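Student Operators Wanted: Skastier Two-Arm Robot Project

The Tonside Robotics Club is looking for students to join the Skastier project for the spring term. We teach a two-armed robot to handle soft objects on a tabletop, and we need more people to run it, check recordings and help write up the results. This is a part-time, unpaid student position that can be taken for project credit.

There are 2 openings on the operator team and 7 on the review team. You can apply for both, but please tell us which one you would prefer.

What operators do

Operators work in pairs. One person controls the arms and the other keeps the log, resets the object between runs and stays within reach of the stop button. You swap halfway through the session. A normal session is 40 runs. Before you touch the controls you will complete the safety briefing and sit in with a trained pair for two sessions.

What reviewers do

Reviewers go through the recordings from the head and wrist cameras and label each run. You mark when a finger first makes contact, when the grip changes, and whether the object ends up where the task sheet says it should. Most of this can be done from home on your own schedule. It is slow work and you need to be comfortable looking at the same task many times.

The current task set

Last term the club used the Bellis blocks, which are rigid and easy to grip. We have now moved to plush toys. They sag, they have long ears and legs that get in the way, and the fur makes it hard to judge from a camera where the body starts. Operators learn to place one hand before moving the other, and to keep an eye on the arm cables while they do it.

Work on the purple plush toy: 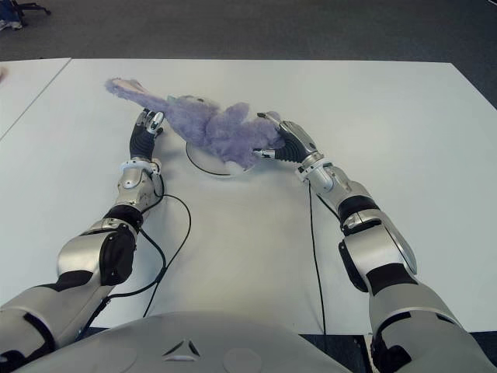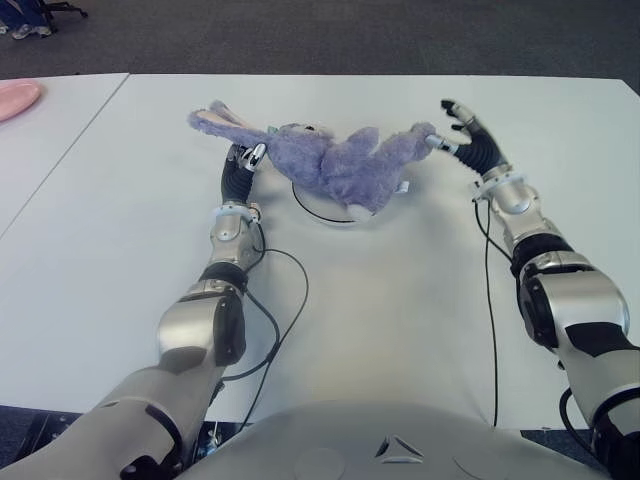
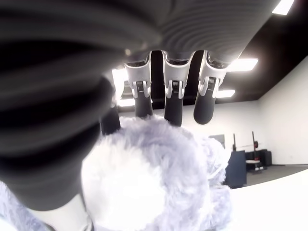
Who can apply

Any enrolled student, from any department. You do not need to have worked with robots before. Some Python is useful for reviewers who want to help with the labeling scripts, but we will not turn you down without it. Operators need to be able to stand for most of a session and must attend in person.

Time commitment

Operator sessions are on Thursday evenings in the robotics lab. Reviewers should plan for a few hours a week and come to the monthly project meeting. Please do not apply for the operator team if you already have a class or job on Thursday evenings. We can't move the session.

How to apply

Send a short email to Lilla Boros, the student project lead, through the club contact page. Include your year, your department, the team you want and a few lines on why you are interested. A resume is optional. If you have built or repaired anything, mention it, even if it had nothing to do with robots.

Applications close at the end of November. Shortlisted applicants will be invited to watch a session and talk with the team afterward. Students taking the project for credit also need a signature from Professor Chatzigeorgiou, so download the credit form early and bring it with you.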